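首页 > 新闻中心 > 新闻稿
打印本页 分享 字号：大 中 小

Hulska 旧衣修补计划十月启动 社区店免费收件

供媒体即时发布

【Cindstead 讯】家纺与织物护理品牌 Hulska 今天宣布，十月起在 Cindstead 开办旧衣修补计划。床单、窗帘、衬衫、孩子的校服，破了的、开线的、拉链坏的，都收。首批两家门店参加，一家在 Lins 街，一家在 Pruvora 市场二楼。周一休息，其余日子上午十点开门。

收件不收费。缝补也不收费，只有换拉链、换里布要付材料钱，价目贴在柜台边上，先报价再动手。

计划由 Hulska 织物护理部负责人 Esi Lamptey 牵头。春天先在 Lins 街店试过一轮，没做宣传，靠街坊口口相传，收了 224 件。最多的是被套，其次是牛仔裤的裤裆和膝盖。羊毛衫比预想的少，可能跟季节有关。

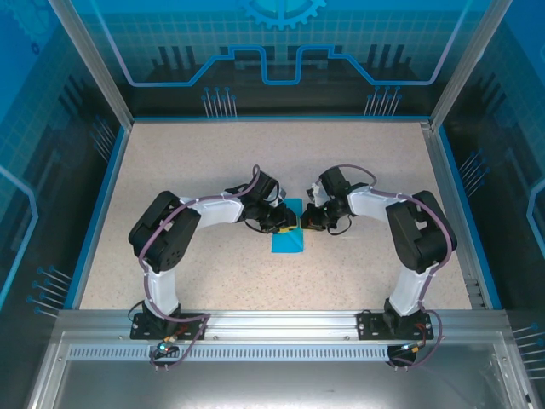 “很多人不是不想补，是不知道拿去哪儿补。”Esi Lamptey 说，“以前楼下都有裁缝摊，现在要走很远。我们店里本来就有缝纫机，也有师傅，那就开个柜台吧。”

她说试办期间最头疼的是线的颜色。旧布洗过很多遍，新线一上去就跳出来。后来师傅们攒了一抽屉旧线轴，专门配褪了色的布，效果好多了。

修补方式顾客自己选。暗补，尽量看不出来；明补，用对比色的线或者布块，当装饰。年轻顾客选明补的不少，床品基本都选暗补。薄料子（雪纺、缎面一类）要多等几天，得手缝，机器容易起皱。

取件时间一般为五天。超过两个月没来取的，店里会再打一次电话，之后转给慈善商店。
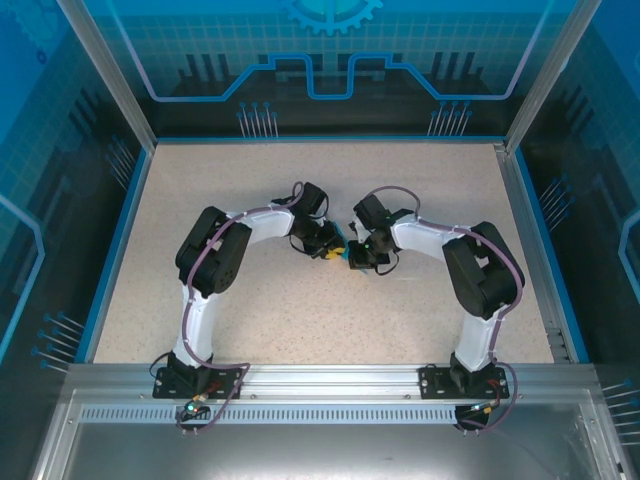
送修须知

请先洗净晾干。没洗的不收，这一条没得商量。
口袋掏空。
破的地方用别针或者纸胶带标一下，师傅好找。
有备用扣子、原配布的，装小袋里一起带来。
每人每次限送两件，大件窗帘算一件。
皮衣、羽绒服、泳衣暂时不收，等明年再看。
取件凭收据，收据丢了报手机号也行

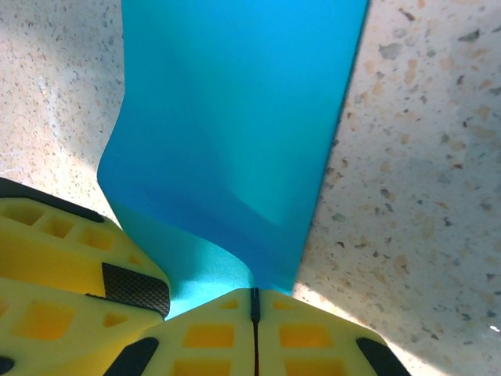

周末缝补课

门店同时开课，周日下午两点，Pruvora 市场二楼，由缝纫师傅 Gleice Tavares 主讲。她做了多年窗帘和礼服，习惯边缝边讲，不用讲义。第一课是藏针缝和钉扣子，第二课补袜子，第三课讲怎么给床单翻边。后面的内容看大家想学什么再订。

Gleice Tavares 说：“带一件自己的东西来，别带新布。新布太听话了，学不到什么。”

课程免费，需提前报名，位子坐满为止。针线店里有，老花镜请自带。十二岁以下的孩子要大人陪着，剪刀由师傅统一发、统一收。

剩余布料的处理

修补剪下的碎布按材质分开装。棉的做成抹布，店里自用；化纤的攒着，补同色的旧伞、旧窗帘时会用到。实在太碎的填靠垫。顾客想要布头的可以自己来柜台挑，不要钱，别一次全拿走就好。

关于 Hulska

Hulska 经营床品、窗帘和织物护理用品，总部设于 Cindstead，从一家窗帘定做铺子做起，现在仍保留上门量尺的业务。

媒体联络

Hulska 新闻室。采访、拍摄请提前一天联系，周日课上拍照要先征得学员同意。师傅上午活最多，采访尽量排在下午。门店地址和营业时间以店门口公告为准，有变动会在本页更新，请已经刊登的媒体朋友帮忙改一下，谢谢。

上一篇：冬季被芯收纳提示
下一篇：Lins 街店停车位调整通知
返回列表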